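作業台の背面は無地であるべきか

梱包や小物整理に使う作業台について、背面の壁は無地の淡色がよいという意見が社内の標準案に書き込まれようとしている。起草したのはTorben Mühlbauer氏で、根拠は視認性である。柄のある壁は小さな物の輪郭を読みにくくするため、灰色か白で統一する、とある。私はこの条項に反対する。壁の柄が作業に与える影響は、台の面に何が引かれているか、物がどう置かれているかに比べて小さい。標準で縛る対象の順番が逆になっている。

まず壁の側から述べる。議論の的になっているのは煉瓦の面で、橙がかった赤から濃い赤までの色幅があり、目地が水平方向の線をつくる。

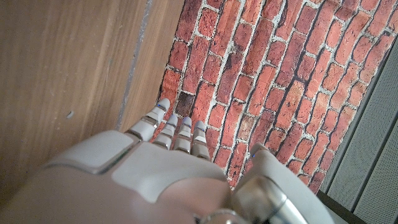 煉瓦の面と淡い目地。色のばらつきは一枚ごとにある。

Mühlbauer氏の指摘どおり、この面を背にした赤や茶の小物は見分けにくい。そこは認める。ただし台の上の物を扱うとき、視線は下を向いている。手元の物の背景になるのは壁の色よりも天板の色である時間のほうが長い。壁が背景になるのは、背の高い物を奥に立てた場合か、物を持ち上げた場合に限られる。前者は置き場所の規則で避けられるし、後者は一時的な状態にすぎない。

目地には副次的な利点もある。水平線が等しい間隔で並んでいれば、棚板や吊り下げ物の傾きが目で拾える。Dalva Camargo氏はこれを「水準器の代わりにはならないが、水準器を取りに行くきっかけにはなる」と評した。私もその程度の評価でよいと考える。無地の壁にはその手がかりもない。

次に天板である。標準案は天板の色について一行も触れていない。高さについては702 mmという数値が入っているのに、色と区画の方法は「適宜」で済まされている。私はこちらを先に決めるべきだと主張してきた。木の暖かい茶色の天板に淡い青のテープを貼ると、線は離れた位置からでも読める。茶と青は色相が離れており、明度も違う。同じ天板に生成りや茶のテープを貼った場合と比べれば、差は説明を要しない。

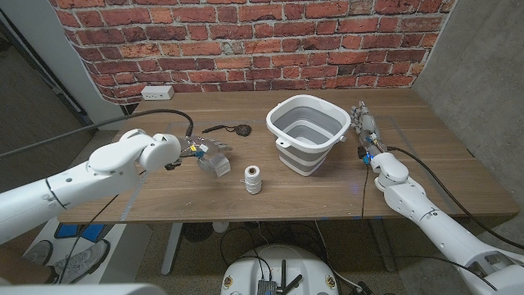
Zurnik 施設技術部 什器・作業面担当

天板のテープは左の手前寄りと右側にある。線が少ないことを、私は長所とみる。四辺を完全に囲った区画は几帳面に見えるが、囲いの角ごとに端が生じ、そこから剥がれる。物を滑らせる作業が多い台では、角の多い区画は保守の手間を増やすだけである。どこから先に物を出してはならないかが分かればよく、それには一本の線で足りることが多い。Bultbergの什器手引きには区画を囲い線で示す図が載っており、標準案もそれを引き写している。あの図は保管棚の図であって、作業台に流用する理由がない。

置き方の話に移る。白い撚り紐の巻きは、立てて置くのが正しい。寝かせると転がる。立てれば接地面が決まり、線との位置関係も一目で読める。紐を引き出すときに倒れるという反論はあるが、それは引き出す向きの問題である。上へ引けばよい。横へ強く引く作業が続くなら、芯を通す台座を別に用意する。Baudryの台座は外径123 mmまでの巻きを受ける仕様で、当部ではこれで間に合っている。

対して、コード類を天板に直接寝かせる置き方には賛成できない。奥の縁に近い位置なら手の動線からは外れるものの、黒いコードがゆるく伸びた状態は、紐や結束材と取り違えるもとになる。台の上に線状の物が二種類あるときは、片方を必ず器に入れるか、掛けるかする。標準案に条項を一つ足すなら、私はこれを推す。

コンセントの位置についても書いておく。天板の奥の縁のすぐ上に小さな白い箱を付ける配置は、床から引くより配線が短くなる。欠点は、奥の縁に物を詰めると差込口が塞がることである。旧案には差込口の手前に207 mmの空きを取るという記述があった。今回の改訂で消えている。Camargo氏に確認したところ、削除の理由は記録に残っていなかった。戻すべきである。淡い青のテープをもう一本、差込口の手前に引けば運用できる。

壁の話に戻ると、右手のように煉瓦の面が灰色のコンクリート壁と角で接する配置であれば、無地の面も同じ台から見えている。細い物の輪郭を確かめたいときは、そちらに向けてかざせばよい。柄の面を全面的に張り替える費用をかけて得られるのは、この動作の省略だけになる。Aurélien Sabatier氏は印象の統一も目的に含まれると述べたが、印象を理由にするなら視認性の条項として書くべきでない。別の文書で予算を請求する話である。

なお、淡色の壁には汚れが目立つという問題がある。これは利点に数えることもできるため、賛否の根拠には使わない。照明の反射については測定値が手元になく、論じることを控える。艶のある塗装で統一する案が出た場合は、先に測定を求める。

以上から、標準案に対する私の修正意見は次の4点に絞られる。壁面の無地指定は削除する。天板とテープは色相と明度の両方で差をつける。線状の物を二種類以上置く場合は一方を器か掛け具に収める。差込口手前の空きを復活させる。天板の高さについては異論がない。テープの幅は未検討で、Maxence Roussel氏が二月に出す比較の結果を待ってから書き足す。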